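Home | About Us | Meetings | Newsletter | Contact

NANDDALE SHARED WORKSHOP
Minutes of the Wednesday members' meeting, December

We got going at 6:30 p.m., a little behind time owing to the soup Rakiya Onyeka very kindly brought along, and it would have been rude to leave it. Rakiya took the chair once the bowls were cleared. The minutes of the previous meeting were read and agreed, with one correction: the new shelves are coming from Kelemen, and the lamps from Dirkedton, where we had it the other way around. Thank you to everyone who wrote in about that!

1. Money. The balance stands at $1,789. The Kurnorar heating bill came to $439 and has been paid. There was some lively talk about whether the thermostat might come down a notch after nine at night, and those who sit nearest the window had plenty to say. We will try it for a month and hear how people feel.

2. Litter and sorting. This took up most of the evening, and it was a good-natured discussion all the way through. Rakiya reminded us that the hauler now wants bottles, cans and wrappers kept apart, and that a bag with everything jumbled together gets left at the curb, as happened last month. She would like the sorting done on the white tables before anything goes out to the big bins.

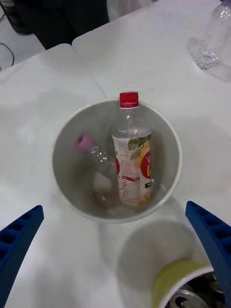 Bottles in the round white bin, caps still on.

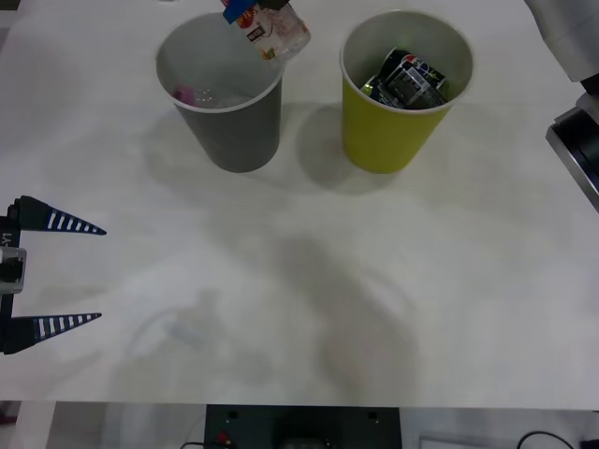
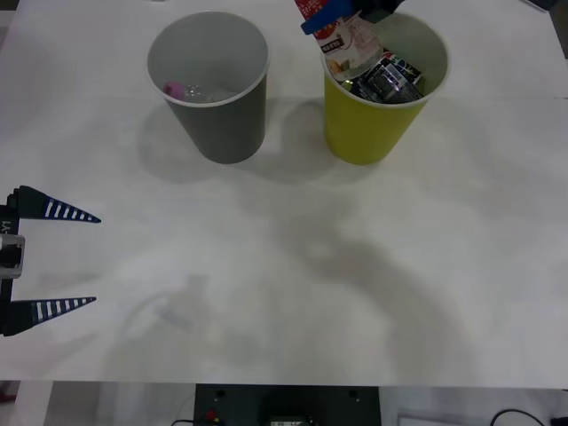 Several members asked about the caps, and Rakiya has checked: the hauler is happy to take them on or off, so please don't feel you have to stand there twisting. Labels can stay as well. A quick rinse at the sink is very welcome, especially with anything sweet, as we all remember the ants.

It was felt that paper cups are fine for small bits at the table, so long as each one is kept to one kind of thing and emptied at the end of the day. Cans should be squashed if you have the strength for it. Snack wrappers go with the general trash for now, although there was a feeling that somebody ought to ask the hauler again in the spring. Rakiya offered to make some nice clear signs, and the offer was accepted with real gratitude.

Agreed: sorting to start straight away, with signs up before the next meeting.

3. Open evening. We have 691 leaflets left from the fall, and it seemed a shame to print more. They will go out with the newsletter, with the new opening time written on by hand. Anyone with neat writing and a free hour, please speak to Rakiya.

4. Any other business. The side door still sticks. Keys to cupboard 11 have been found and are back on their hook.

The meeting closed at 8:15 p.m. Next meeting in the new year, same room, and Rakiya says there will be soup again.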